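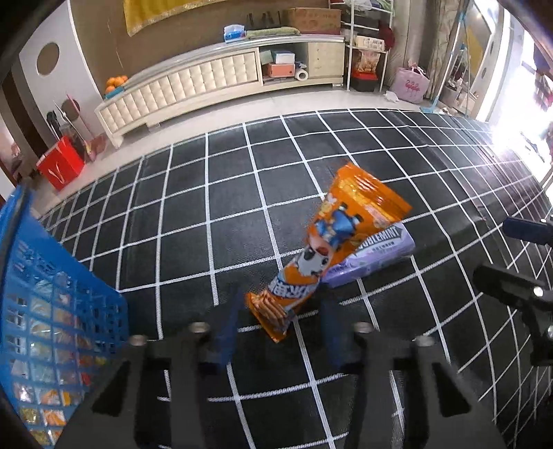 Orange snack bag and a package of Doublemint gum.

Snack (small food)

A snack is any small amount of food eaten between meals, or instead of one if the day has gone that way. I keep this entry in the food section of the Plirkby Household Encyclopedia and I've rewritten it more times than any other, mostly because readers write in to argue over what belongs in it. Is a banana a snack? Yes. Is gum a snack? I'll get to gum.

The word

English got "snack" from a Dutch or Low German word for a bite or a snap, the kind a dog gives you. It meant a bite for a long while, then a share of something, then a quick mouthful of food, and by the 1700s people were using it more or less the way we do. "Nosh" came in through Yiddish. "Elevenses" is British and tied to the clock. In Spain there's the merienda, in Italy the merenda, and plenty of German families have a Brotzeit, which can be big enough that I'd call it lunch if you put it in front of me.

In my own family the word was "piece," from my grandmother, who grew up with Scottish parents. A piece was bread with something on it and you ate it outside.

What counts

I use a loose rule for this entry. If you'd eat it standing up, without a plate, and not tell anybody you'd had a meal, it goes in. That lets in fruit, nuts, chips, crackers, cheese cut off the end of the block, dumplings from a street cart, boiled eggs, dried squid, and cold pizza. It leaves out soup. Corentin Besnard, who edits the drinks pages, thinks soup in a mug should be allowed and has put it back in twice. I've taken it out twice. Look at the page history if you enjoy that kind of thing.

Candy is its own entry. Gum is harder! You chew it but you don't eat it, so by a strict reading it isn't food at all. Stores don't care about strict readings, though, and gum sits by the register next to the peanuts. People have chewed things with no plan to swallow them for thousands of years — birch tar in northern Europe, mastic around the Mediterranean, chicle in Mexico and Central America — and I've kept a paragraph on it here just so visitors who come looking for it find something.

A short history

People ate between meals long before anybody sold them a bag to do it from. Roasted chestnuts, parched corn, and dried fruit are all very old, and they were street food as soon as there were streets. Popcorn was grown and popped in the Americas thousands of years before it showed up at the movies. Peanuts were sold hot in paper at fairs and circuses in the 19th century, and for a while they had a bad name with theater owners, who had to sweep up the shells.

The big change was the package. In the old general store, crackers came in a barrel, and you reached in or had the clerk scoop you some. They went soft in damp weather. They picked up the smell of whatever was in the next barrel over, and if that was kerosene, well. Toward the end of the 1800s American bakers started putting crackers into lined cartons, and the barrel was on its way out. Potato chips had the same trouble a little later. They were sold out of tins and glass cases until waxed paper bags came along in the 1920s, ironed shut by hand in the early days. Cellophane followed, and after that the layered plastic films that are still in use.

The bag most people picture now is called a pillow bag. A machine takes a flat roll of film, wraps it into a tube, seals it down the back, clamps it across the bottom, drops the food in, then clamps it across the top and cuts. The clamping jaws are ridged, and that's where the crimped strip at each end comes from. A lot of chip bags are filled with nitrogen before the last seal goes on, to keep the oil from turning stale and to cushion the chips on the ride. I used to complain about "bags of air" until Davina Tosh, who packed snacks on the night shift for years before she started writing for us, explained it to me over a very long phone call. I still complain, only more quietly.

Crackers

I'm fond of crackers, so this section is longer than it needs to be and I'm leaving it that way.

A cracker is a thin, crisp, baked thing made mostly of flour and water, usually with some fat and some salt. The great-grandparent of the family is the ship's biscuit, or hardtack, which was baked until there was next to no water left in it and could sit in a locker for months. Sailors soaked it, broke it up with a mallet, or fried the crumbs in pork fat. I made a batch from an old recipe once and my dog walked away from it.

The soda cracker is a much friendlier animal. The dough is raised with yeast, left for many hours, and then treated with baking soda, which knocks back the sourness and helps give the cracker its flaky bite. The sheets are folded over on themselves and rolled thin, so there are layers inside. Then come the holes. Bakers call them docking holes, and their job is to let steam out and pin the layers together so the whole thing doesn't puff into a balloon.
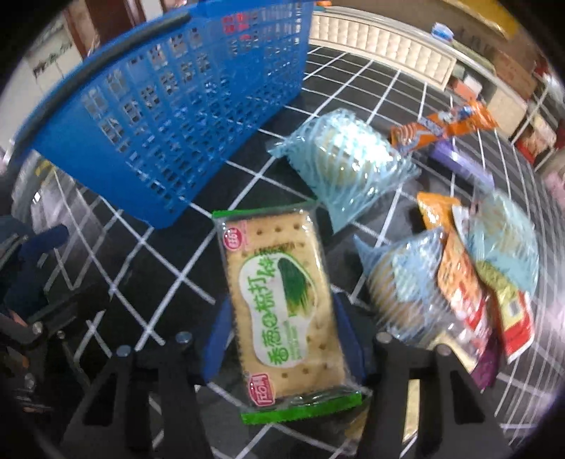

A scallion soda cracker in its wrapper.

Soda crackers traveled well in every sense. They're made and eaten all over East and Southeast Asia, where you'll find them plain, with sesame, with seaweed, sandwiched around lemon cream or a chewy nougat, and with scallion. Scallion is the one I'd tell you to start with. The flavor is close to a scallion pancake with the grease taken out, and it's very good with tea (and with cream cheese, which I came up with by myself at one in the morning and am quite proud of). Some brands put a little sugar in the dough and you get a sweet-salty thing going that American saltines don't have.

Single wrapping is common with these, and opinions run hot on it. On the plus side, a cracker in its own wrapper stays crisp in a humid kitchen and can ride in a coat pocket. On the minus side, it's a lot of film for one cracker. The layered kinds of film are hard to recycle in most towns, mine included.

Snacks by the clock

Many places have a set hour for it. Office workers in England take tea in the middle of the afternoon. Swedish fika can happen in the morning or the afternoon, and it means coffee with something baked. In the Philippines, merienda comes twice a day and might be rice cakes or fried bananas. French kids have the goûter at half past four, often bread and chocolate, and Corentin says that grown adults sneak it too.

American snacking has less of a timetable. We do it in the car, at the desk, at the ball game, and in front of the open refrigerator. I haven't found a good name for that last one.

The Varkitura survey

We did a reader survey for this entry one June, run out of the Varkitura branch library, and 2,153 people sent in a form. It isn't science. The form had one question on it, "What did you eat last that wasn't a meal?", and you could write anything you liked. Crackers were named on 108 forms, which was fewer than I'd hoped. Chips won by a mile. Fifty people wrote "cheese" and nothing else, and I feel close to every one of them. Another 42 wrote in gum, and that's how gum got its paragraph.

Davina still has the forms in a file box if anyone wants to do something smarter with them. Some of the handwriting is rough.

Serving and storing

Keep crackers and chips away from the stove. Once a bag is open, fold the top down a few times, press out the air as you go, and clip it. Crackers that have gone soft will come back after a few minutes in a low oven, spread on a tray and left to cool completely before you judge them. Nuts last longest in the freezer, and you can eat them straight from there. Chips don't come back nearly as well, so finish the bag.

For guests, I put out one salty thing, one sweet thing, and something wet, like grapes or sliced cucumber. My aunt in Dosta always added pickles.

See also

Biscuit
Candy
Cheese, the end of the block
Hardtack
Popcorn
Soup in a mug (disputed)

Notes

The spelling "Cabello cracker," which a few readers have asked me about, belongs in the regional breads entry and has been moved there. If you've got a word for a snack that your family uses and I don't list, send it in through the contact page and tell me where your people are from.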